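Keeping cutting fluid in service longer: an interview with the Husamel coolant desk

24 April 2020

Husamel runs a machine shop at its Buenaventura site, turning and milling pump housings and shaft sleeves. Until last year the shop dumped its water-mixed cutting fluid whenever the smell got bad enough for the operators to complain. It now tests the fluid, cleans it and tops it up on a schedule. We spoke by phone with the shop's fluid technician, who asked to be quoted by job title only.

The first question was how a shop knows when the fluid is going off.

"Smell is the last sign, so it's a poor one to work from," the technician said. "By then the bacteria have been at it for weeks. The pH drops first. Then you get rust on the machine ways, and parts that were fine at the end of the shift have brown spots on them in the morning."

Each sump is now checked for concentration with a hand refractometer and for pH with test strips. The readings go on a card hung on the machine. The technician said the cards were more useful than the spreadsheet the shop tried first, which was only opened when something had already gone wrong.

Concentration turned out to be the larger problem. Water evaporates, operators add plain water from a hose, and the mix gets thin. "We had one lathe running so lean it was close to tap water. The tool life on that machine was terrible and we'd been blaming the inserts."

The shop now tops up only with premixed fluid from a Breltach proportioning unit near the wash bay. The plain water hoses have been taken off the machines. Some operators didn't like it, the technician said, as the unit is a walk from the far end of the building. A cart with a tank and a hand pump settled most of that.

Tramp oil was the next subject. Way lube and hydraulic oil leak into the sump, float to the top and seal off the air, and bacteria grow underneath. Husamel bought 2 belt skimmers and moves them between machines.

"Don't run a skimmer all day while the machine is cutting," the technician said. "The fluid is stirred up and you pull out good coolant with the oil. Let it sit after the shift, then skim for an hour."

The shop looks after 11 sumps, the largest holding 116 gallons. Before a full change, each one is drained and scrubbed, and a cleaner is circulated through the lines. Skipping that step wastes the new fluid, in the technician's view, because the old sludge infects the fresh batch within days.

Asked whether additives could replace the cleaning, the technician was doubtful. "A biocide has its place, and you follow the label and wear the gloves. It won't take the chips and muck out of the bottom of a tank."

Skin trouble among the operators has eased as well, though the technician would not put that down to the fluid alone. The shop changed its hand soap in the same period.

Spent fluid still has to go somewhere. Husamel sends it out by tanker and is looking at a small evaporator from Testamden to cut the volume. A trial is planned for May, if the supplier can deliver.
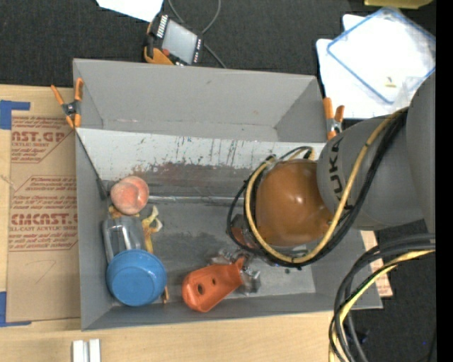 Gray robot arm lettered "KUKA" reaching into a gray bin of objects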